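El fallo que no salía en los registros

Bujar Golob llega tarde y se disculpa con la mano, todavía al teléfono. Es domingo. En Turcombe los domingos no se trabaja, en teoría. "En teoría", repite él, y se sienta.

Lo que pasó en noviembre ya lo ha contado varias veces, a los de Wultness, al seguro, a su propia gente. Pinzas de mano, dos personas, una mesa, recipientes de comida. Tarea sencilla: agarrar, levantar, pasar, soltar. Y una de las pinzas que dejó de soltar.

"No es que se cerrara de golpe. Eso lo habríamos visto. Se quedaba con fuerza, un poquito, cuando la mano ya había abierto. El registro decía abierta y los dedos seguían apretando."
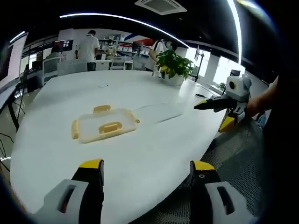

Tardaron 11 días en darse cuenta. Golob lo dice rápido, como quien quiere pasar a otra cosa. Primero le echaron la culpa al operador. Luego a los recipientes, que si resbalan, que si la tapa. Cambiaron de recipiente. Igual.

"Nos pusimos a discutir de plástico. Una semana entera hablando de plástico, imaginate."

El susto fue con vidrio. Un recipiente que tenía que quedarse en la mesa subió con la pinza y cayó al suelo desde la altura del pecho. Un corte en el tobillo, 3 puntos. La persona volvió a trabajar dos días después, Golob insiste en que lo ponga. Lo pongo.

¿Cómo se llega a eso? Pide agua. Piensa.

"El sensor de posición lee el motor, no el dedo. Entre uno y otro hay una transmisión y esa transmisión tenía juego. Si se engancha, el motor está en un sitio y el dedo en otro. En el papel todo perfecto."

Lo encontró una técnica de Bermúdez, el taller que les hace las piezas. Desmontó la pinza, vio el desgaste y llamó a las nueve de la noche. Golob estaba cenando. "Dejé el plato."

Paramos un momento, otra llamada. Cuando vuelve le pregunto por el agarre a cuatro dedos, que para él es el caso malo de verdad. Dos pinzas sobre el mismo objeto y cada operador confiando en que el otro suelta.

"Con una sola pinza lo notas en la muñeca. Con dos no sabes quién tira. Tú abres, crees que has abierto, y el otro hace más fuerza para compensar. Ahí se parte algo o se te va la caja a la cara." 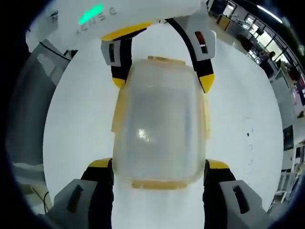
Dos pinzas sobre un mismo recipiente de plástico, el agarre que más preocupa a Golob.

Revisaron 400 grabaciones a mano. En 24 el dedo no coincidía con lo que decía el registro. Pocas, según se mire. Él no lo mira así. "Son 24 veces que alguien tenía los dedos cerca y el dato era mentira."

¿Y ahora? Doble lectura, una en el motor y otra en el dedo. Si no cuadran, pitido y se para. El módulo lo llaman Flolwood, no me sabe explicar por qué, el nombre ya venía puesto. Tambien hay una prueba al empezar el turno: cerrar, abrir, tirar con la otra mano. Medio minuto. A la gente le fastidia.

"Que les fastidie."

Con el vidrio hubo bronca interna. Unos querían quitarlo para siempre, otros decían que sin vidrio el trabajo no vale de nada. Ganaron los segundos, con condiciones: zapato cerrado, nada de pasarlo de pinza a pinza, altura máxima de un palmo.

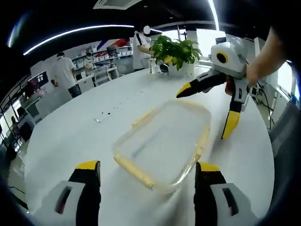
Recipiente de vidrio en la mesa, con las pinzas abiertas.

Le pregunto si pediría perdón a la operadora. Ya lo hizo, dice, y por escrito, porque durante días se le dijo que abría mal la mano. Eso le pesa más que la avería. "Ella lo avisó el segundo día. Dijo esto no suelta. Y le dimos un cursillo."

El informe completo está en Wultness desde hace semanas, sin respuesta. Golob mira el móvil, otra vez. Tiene que irse, hay una pinza que pita y no saben si es el fallo o es el pitido.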